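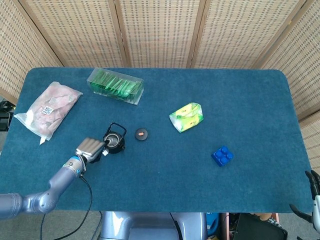
Scoring by sub-step or by whole task? (Tultdale clutter runs)

Started by k_hegde
February 19, 2025

k_hegde
We have finished the first block of the lidded pot task and I'd like opinions on the scoring before we write it up.

Set-up for anyone new: two arms, different hands on each side, felt-topped table with the woven screen round the back. The pot starts open with its lid on the felt. The robot has to put the lid on by the knob and then move the pot by its wire handle. Everything else on the table is a distractor and shouldn't be touched. We change the distractors and their positions between layouts.

Method A is the policy trained on clean tables only. Method B is the same policy with 60 extra demonstrations recorded with clutter. We ran 283 trials in total. B completed the whole task in 88 of its trials and did clearly better than A, but nearly all of the gain is in the lid step. Once the lid is on, the two are hard to tell apart.

So do I report the whole task, or each step?

ilango_a
Each step. Whole-task success hides what you've just told us. If the gain is in the lid, the paper should say it's in the lid.

vedero_bench
Disagree. People who use these numbers want to know if the pot ended up where it should with the lid on. Split it into steps and every method wins something.

ilango_a
Then print both. It's one more column.

vedero_bench
It is, but the abstract will only quote one of them, and it will be the bigger one.

sowmya
Can I ask about the objects? You've got a bag of raw meat with a QR label on it, a clear box of green packets, a crumpled wrapper and a toy brick. Those are very different problems. The bag and the box are both see-through and will upset the depth readings. The brick won't. I'd want results by distractor before I believed a single clutter score.

k_hegde
Fair. We did log which objects were out. With the clear box close to the pot, A often reached short. With the brick or the wrapper on the far side it made no difference I could find. I haven't run a proper test on that yet.

sowmya
Then that's your result, I think. "Clutter" is too wide a word for it.

R Gounder
How are you judging the lid step? A lid resting crooked on the rim looks fine from the head view. We had this at Clarnevix in August and ended up rescoring everything.

k_hegde
Two people score from video, and a third looks at any they disagree on. A crooked lid is a fail. There were 3 where we couldn't settle it and we left them out.

vedero_bench
Leaving them out is wrong in my view. Count them as fails. A trial you can't call a success isn't one.

R Gounder
I'd do the same, or give the score both ways. With 3 it won't change anything, but a reviewer will ask.

k_hegde
OK, I'll count them as fails and put a note in.

thenmozhi_k
Separate point. Black lid, black pot. Have you tried a pale lid? If B has learnt to find the knob by its colour, the extra demonstrations may not be teaching it anything about clutter at all — just more looks at an orange-tan knob.

ilango_a
That's a good check and cheap to do.

vedero_bench
Cheap if you have another lid that fits. The shape would have to match or you've changed two things.

k_hegde
I could tape over the knob on the one we have. Same lid, same grip, different colour. I'll do a short set with both methods and post the numbers in this thread.

sowmya
Matt tape, please. Gloss will give you a new problem.

R Gounder
And tape it for every layout you rerun, including the ones with the clear box.

k_hegde
Will do. Still undecided on the abstract, but both columns are going in the table.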